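The Soltance Affair (film)

The Soltance Affair is a political comedy-thriller directed by Rocío Montecinos from a screenplay she wrote with her brother, Ulises Montecinos. It concerns a junior cultural attaché who is sent to the small republic of Braviris to screen friendly movies and ends up, through a filing error, negotiating its fishing rights. The film is often assigned in courses on cinema and diplomacy, where students tend to enjoy it more than the reading that goes with it.

Plot

Attaché Peter Milton (Vicente Herrera) arrives in Braviris with 13 reels of musicals and one working projector. His superiors believe the musicals will weaken support for the ruling party. The ruling party, it soon emerges, has already seen them and has requested a sequel to the fourth. Milton befriends the deputy minister of culture, Madame Zinchenko (Milagros Alarcón), who censors films by day and projects the removed scenes for her neighbors at night. When a cable meant for the naval attaché reaches Milton instead, he signs a treaty in the lobby of the Hotel Soltance, under the impression that it is a rental agreement for folding chairs.
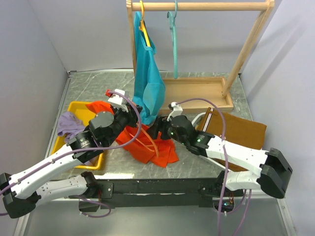

Production

The Montecinos siblings worked on the script for seven years, four of which Ulises later described as "a disagreement over the ending." Braviris was deliberately given no continent. Its national anthem, performed in full on three occasions, has no words, and the actors were told to sing it anyway. The treaty scene called for about 300 extras. The budget allowed for far fewer, and several delegations in the finished film share the same mustache.

Reception and interpretation

Early reviewers were divided over whether the film mocked propaganda or simply had a weakness for musicals. The film scholar Sunee Boonyarit argues that it does both. In her reading, Milton's mission fails as policy and succeeds as entertainment, an outcome his ministry has no form for reporting. Other critics have objected that Braviris is too charming to be a believable dictatorship, and that Zinchenko's prison sentence is over in the space of a single dissolve.

The last scene, in which Milton's replacement arrives with a crate of westerns, was cut from the first television broadcast to make room for the weather. It was restored in later showings.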